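Home | Posts | Robot club | About | Search

This site uses cookies to remember your font size. OK | Settings

Cabinet task, week 11

The club is in the simulation half of the year, so this post is mostly about reach, start poses and a scoring script. Hardware resumes after February if the wrist bearings come.

Background for anyone who skipped the last few posts. The student league gives every team the same simulated kitchens and the same list of chores. Our entry is called Zemen. It runs one policy per chore, with a small selector on top that Maëlys Chauvin wrote over a weekend and has been apologizing for ever since. Ours is the cabinet chore: start in front of a closed door, get it open past a set angle, stop. Each entry is scored over 100 trials with the kitchen layout and surface textures changed between trials. The club from Arkport has the best published score. We are below them by a margin I will not print until the rerun finishes.

The first problem was the start pose. The base is placed with a random offset, and our policy had only seen small ones during training. When the base started too close, the arm had to fold to get under the door, and the elbow used up its range before the gripper got near the handle. Tamás Erdős plotted the failures against base distance and the plot was a step, with almost nothing in between. We widened the offset in training and added 20 demonstrations that begin too close and back up first. They are dull to record. You hold the controller, reverse, wait for the arm to settle, then approach.

The second problem was the handle. Large pulls are forgiving, and you can get a finger behind one with a fair amount of error. Knobs are not like that. The fingers have to come in close to square, and if one of them touches first the contact pushes the wrist aside. We tried closing more slowly, which made no difference. We tried opening wider before contact, which helped on isolated doors and hurt where there was a wall next to the handle. The current version opens partway and corrects the wrist angle during the last part of the approach.

The third problem was the scoring script, and it was mine. Seed 3134 kept coming back as a pass with the door shut. I had read the joint angle in degrees in one place and in radians in another, so a door that had barely moved counted as open. Every result from before Saturday is void. I have struck the table in the previous post and left it up so the links still work.

With the script fixed we went through the failed trials one at a time, stepping the recordings and noting where the gripper was when progress stopped. It is slow, and it is the most useful thing we have done this term. Tall dark cabinets over a counter are the worst group.
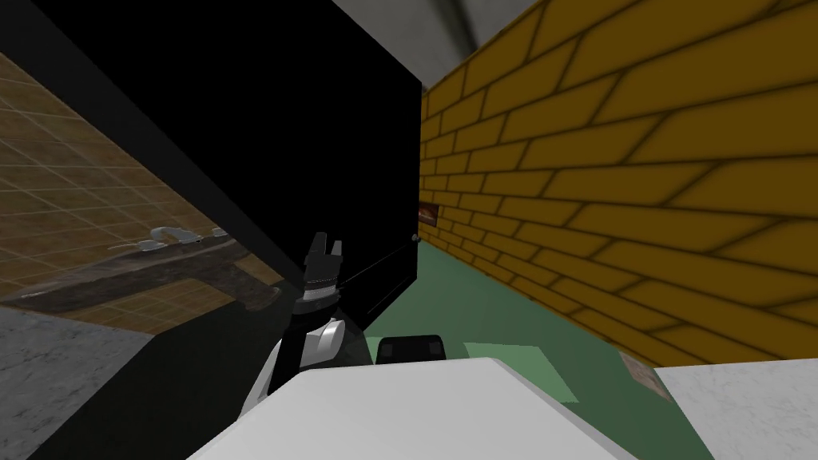 The wrist camera gets very little from a flat black door. There is no grain and hardly any shading, so the policy has only the handle and the door edge to work from, and when the arm comes up from below it often loses the edge. Maëlys wants to add more dark materials to the training set. Tamás wants to feed in the base camera at a higher resolution and accept the slower loop. We are trying the materials first, as that needs no change to the network.

Still to do: rerun the full set with the corrected script, log the wrist angle at first contact, and move the selector's timeout into the config file. Grīnberga, our other entry, does the drawer chore with the same code for the last part of the approach, so any gain should carry over. I will put both numbers in the next post.

Get new posts by email. Enter your address to subscribe.

Contact | Copyright the author | Back to top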